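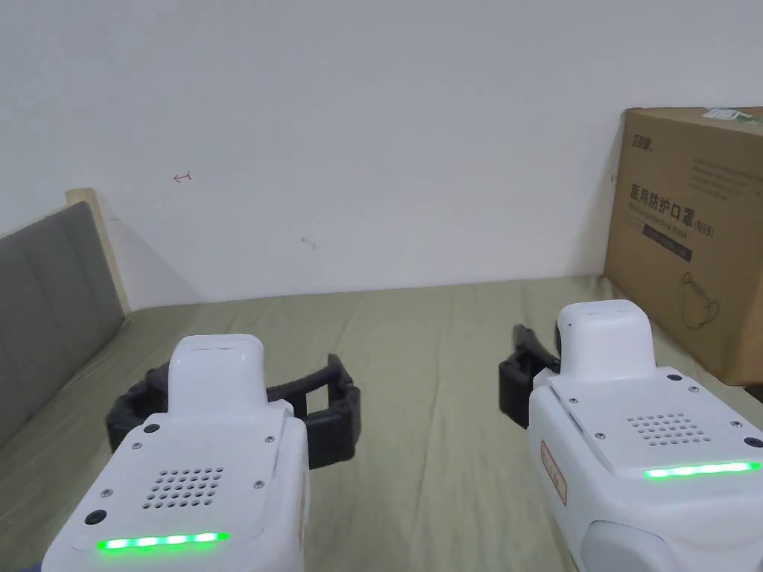 Ieva Ķēniņš wants to know whether a pair of hand-held grippers will do her fitted sheets, and whether she can send them back if they won't. Two fair questions, and between them they cover most of what lands in the tips inbox whenever Plikent puts its bed-making kit on offer. The answers are "one corner at a time" and "yes, if you kept the box".

I have had the kit on loan since August. You get two grippers, a charging lead, a pack of spare finger pads and a booklet translated by somebody in a hurry. The hire service costs 18 pounds a month, and for that Plikent will also take the recordings of you making your bed and use them to teach a machine to do it. The machine is promised for later. In the meantime the machine is you.

What follows is what I'd tell a friend who had already paid.

Strip the bed completely before you start. The fingers don't mind what they pick up, and a pillowcase hiding under a duvet will travel with it.

Smooth with the back of your wrist first, then grip. If you go straight in with the jaws open wide you plough a furrow, and you will spend the rest of the morning chasing it to the far side.

Pinch the hem where it's doubled. A single layer of cotton slides out of the jaws if you pull with any conviction. A doubled hem holds, and so does a seam. Elastic holds too well. With fitted sheets, hook the far corner, put your knee on it, and only then go round to the near one. The booklet shows a smiling woman doing all four corners standing up. Her sheet is a size too big.

Don't do the wall side last. I know it's the side everyone leaves. With your own hands you can stuff the sheet down the gap and call it tucked, but the grippers are bulkier than knuckles and they like to be pointed forwards, so pull the bed out by a foot or climb on and do it kneeling.

Keep the two grippers level when you lift a duvet. If one goes up before the other, all the filling runs down to the low end and you have made a very expensive bolster.

Wash the sheets without fabric softener for the first few goes. Softener makes the cloth slippery and the pads pick up a film from it. A damp cloth gets it off. So does washing-up liquid, though you then have to rinse, and you'll forget, and the next pillowcase will squeak.

On cloth: the 200 thread count cotton from Nyberg is the easiest thing I've tried, being slightly coarse and cheap enough to drag about. Their sateen is hopeless. Flannelette is a joy. Jersey stretches until you run out of arm. I haven't tried linen, as I don't own any and wasn't going to buy some for this.

On battery: the booklet says up to 80 minutes. I have never needed that long to make a bed, but I have come close, and with a superking and a throw I dare say you'd manage it. Put them on charge before supper if you mean to change the beds in the morning.

On the service: Plikent hand their repairs over to Biltska, who answered my message after 12 days with a link to the booklet. A second message got me a new left-hand finger and a note from Kęstutis Lepik saying to tighten it by hand and leave the screwdriver in the drawer. That was good advice and I wish it had been in the booklet. I had already used the screwdriver.

Clomari sell a rival kit with one gripper and a clamp for the mattress edge. It costs less and you can hold a cup of tea while you use it. I'd still take the pair, as a sheet has two ends and the clamp fell off mine twice.

Would I keep paying? For anyone with sore thumbs, no, these won't spare them, because you still have to squeeze. For anyone who likes the thought of a machine someday making beds the way they do, probably. Mine will leave the bottom left corner untucked.

Ieva, about the returns: the form is on the last page of the booklet, after the Portuguese — you need the serial number and the original packing, spare pads included.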